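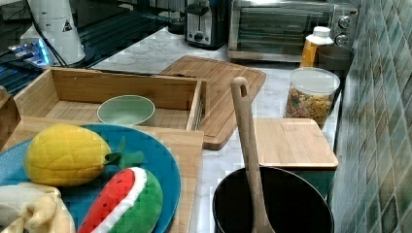
작년에 우리는 연이 왜 뜨는지도 모르고 세 시간 동안 구경만 했어요, 하고 켈리 트렐로어 님이 댓글을 남겨 주셨습니다. 아이가 자꾸 물어봤는데 대답을 못 해 주셨다고 합니다. 그래서 오늘은 푸니아 연 축제에 처음 가는 어린이를 위해서 글을 씁니다. 어려운 말이 나오면 천천히 다시 읽어 주세요. 저도 한국어로 쓸 때 천천히 씁니다.

연 축제가 무엇입니까?

연 축제는 많은 사람이 한 장소에 모여서 같이 연을 날리는 행사입니다. 푸니아 연 축제는 해마다 3월에 소리크 언덕에서 열립니다. 작년에는 하늘에 연이 146개 올라갔습니다. 물고기 모양도 있었고, 긴 용 모양도 있었고, 그냥 네모난 연도 있었습니다. 저는 네모난 연이 제일 좋았습니다. 왜냐하면 그것이 가장 높이 올라갔기 때문입니다.

연은 왜 뜹니까?

연에는 엔진이 없습니다. 날개를 움직이지도 않습니다. 연을 뜨게 하는 것은 바람과 실입니다. 바람이 비스듬하게 서 있는 연에 부딪히면, 바람은 아래쪽으로 방향을 바꿉니다. 그때 연은 위쪽으로 밀립니다. 이렇게 위로 미는 힘을 어려운 말로 '양력'이라고 합니다.
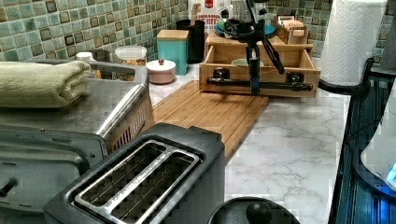 그러면 실은 무엇을 합니까? 실은 연을 붙잡아서 바람 앞에 비스듬하게 서 있게 합니다. 실을 놓으면 연이 더 높이 올라갈 것 같지요? 그런데 실을 놓친 연은 바람에 밀려가면서 빙글빙글 돌다가 떨어집니다. 작년에도 디네시 라마사미 씨의 빨간 연이 그렇게 되었습니다. 한참 찾았는데 언덕 아래 수풀에 있었다고 합니다.

연의 꼬리는 왜 깁니까?

꼬리는 예쁘기도 하지만 일도 합니다. 꼬리가 바람에 끌리면 연의 아래쪽이 뒤로 당겨집니다. 그래서 연이 좌우로 많이 흔들리지 않습니다. 집에서 만든 연이 자꾸 머리를 땅으로 박으면, 꼬리를 조금 더 길게 해 보세요. 너무 길면 무거워서 잘 안 뜨니까 한 뼘씩 늘리는 것이 좋습니다. 꼬리가 없어도 잘 나는 연도 있습니다. 한국의 방패연이 그렇습니다. 방패연은 가운데에 동그란 구멍이 있고, 그 구멍으로 바람이 빠져나갑니다. 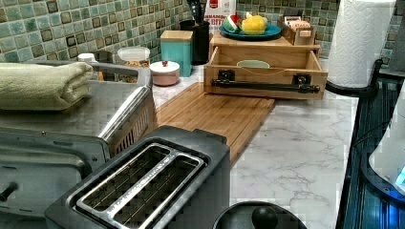 축제에서는 누구나 아무 데서나 연을 날릴 수 있는 것은 아닙니다. 풀밭을 줄로 나누어서 어린이 자리, 큰 연 자리, 연싸움 자리를 따로 만듭니다. 어린이 자리는 언덕 입구에서 왼쪽입니다. 작년에는 연싸움에 13개 팀이 나왔습니다. 연싸움은 실과 실을 걸어서 상대의 실을 끊는 놀이입니다. 그 실은 아주 날카로우니까 떨어져 있어도 절대로 손으로 잡으면 안 됩니다. 줄 밖에서 보세요.

바람이 없으면 어떻게 합니까?

기다립니다! 언덕에서는 오전보다 오후에 바람이 부는 날이 많습니다. 저는 작년에 아침 9시에 도착해서 오후 1시까지 도시락만 먹었습니다. 우리 아들은 그동안 풀밭에서 자고, 바람이 오니까 벌떡 일어났습니다. 바람이 너무 세게 불어도 쉬어야 합니다. 나무의 굵은 가지가 흔들리면 어린이에게는 너무 센 바람입니다.

꼭 지켜야 하는 것

전깃줄 근처에서는 연을 날리지 마세요. 연이 전깃줄에 걸리면 당기지 말고 어른을 부르세요. 천둥소리가 들리면 연을 내리고 차나 건물 안으로 들어가세요. 큰 연은 어른도 끌고 갈 수 있을 만큼 힘이 세니까 실을 손목에 감지 마세요. 연을 보면서 뒤로 걸을 때는 뒤에 사람이 있는지 먼저 보아야 합니다. 저는 작년에 모르는 할아버지의 발을 밟았습니다. 할아버지는 괜찮다고 하셨지만 저는 지금도 미안합니다.

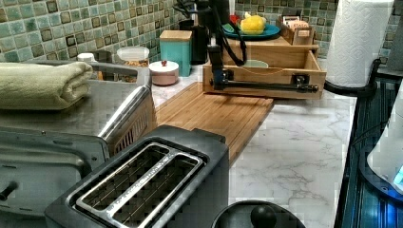 가져갈 것은 많지 않습니다. 모자, 물, 얇은 장갑, 바람막이 옷이 있으면 됩니다. 하늘을 오래 보니까 목이 아픕니다. 돗자리를 가져가서 누워서 보면 편합니다. 주차장에서 언덕 위까지는 계단이 약 308개 있습니다. 유모차가 있는 가족은 뒤쪽의 경사로로 올라가세요. 길은 더 길지만 중간에 화장실이 있습니다.

연이 없는 어린이도 괜찮습니다. 입구 천막에서 종이와 대나무 살로 작은 연을 만들 수 있습니다. 풀이 마르는 시간이 필요하니까 먼저 연을 만들고 나서 점심을 드세요. 만드는 순서는 다음 글에 쓰겠습니다. 궁금한 것이 있으면 댓글로 물어보세요.

글쓴이: 두아르트 살가두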